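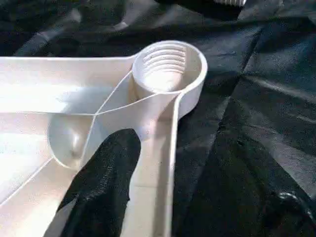 Threaded socket, white moulding, one black fingertip on the floor of the part.

House rules for the gripper bench, second edition

The first edition of the bench rules ran to 52 clauses and was read from end to end by Waltraud Görtz, who wrote it. The second has 16. Darcy Pelletier did the cutting over most of June and is still getting notes in the margin from people who miss their favourite clause.

Most of what survives is dull, and the dullest is clause 3: fingertips go on the flat of a moulding, never on a thread, a rim or a rib. Everyone at Narniletti agreed with this at once, then spent 47 minutes on what counts as flat. Gordon Chan drew a diagram. It has been left out.

Clause 5 covers the cloth. Dark fabric stays under white parts so that edges show up in the wrist view, and it may be creased. Ghislain Thibodeau asked whether "may be creased" was a permission or a forecast. The wording stands.

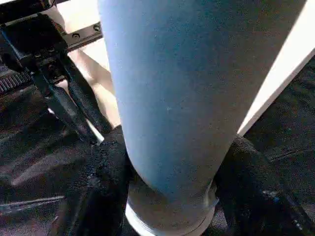 Pale fingertip pad close beside the blue cylinder, gear rack at far left.

Clause 8 is new and has to do with round things. Approach from the side, stop, look, then close. The old text said "with due care", and in practice people took that to mean at whatever speed they were already going. If you can't see the pad in the wrist view, back off and come in again. You are allowed to be slow - there is no prize, and Lise Morin has checked.

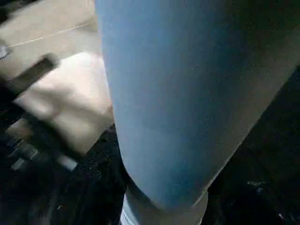 Clause 11 deals with recordings. Blurred views are kept along with the sharp ones, and you do not tidy the log before handing it over. The Drodow archive holds 1,819 runs, and almost all the arguments we've had about them began with somebody deleting a bad one to be helpful.

The new edition takes effect on December 6, 2019. Paper copies will be at the bench, and comments go to Darcy, in writing, one clause per note. Waltraud's first edition can be borrowed on request. Please bring both hands.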